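Ivdale Annex – Break Room Lunch Bag Check
Oct 25, 2024
Next check due: January

Applies to any insulated bag kept on the break room table or in the fridge for more than 2 days. Bags older than that are treated as residents.

1. Outer fabric
Look for rips, pulled threads and anything sticky. OK.
Comment: Teal bag, soft sides. A little fuzz along the edge. Cosmetic, no action.

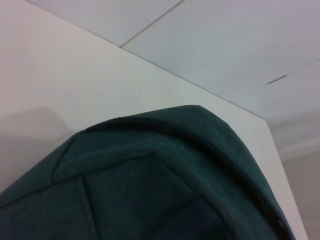
2. Seams
Run a thumb along each one. A seam that gives will give on the stairs, with soup. OK.
Comment: Checked twice after what happened to the Gravent tote last January. We still find lentils.

3. Zipper
Must open and close the whole way without bad language. OK, with remark.
Comment: Stiff at the corner. Pencil lead rubbed on the teeth, per the Murakami method, which is a page somebody taped inside the cupboard door.

4. Lining
Open the bag and check the foil for splits, smells and old fruit. Wipe with mild soap. Do not put the bag in the dishwasher – see the dishwasher log, page 36.

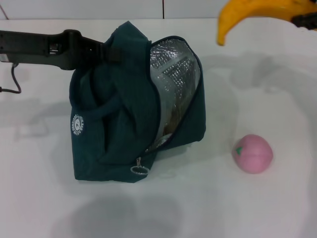
5. Ice packs
One per bag. No leaks, no homemade ones in sandwich bags. NOT CHECKED.
Comment: All the packs were in the Gutstead freezer down the hall, behind 400 popsicles left from the open house.

6. Name label
Owner's name, readable from arm's length. FAIL.
Comment: A logo is not a name. Owner has until the next check, which is generous.

7. Standing up
Bag should stay upright when set down empty. Soft bags are excused and may slouch.

Result: Pass with remarks. Items 5 and 6 stay open. Unclaimed bags go to the shelf by the copier for 90 days, then to whoever wants them.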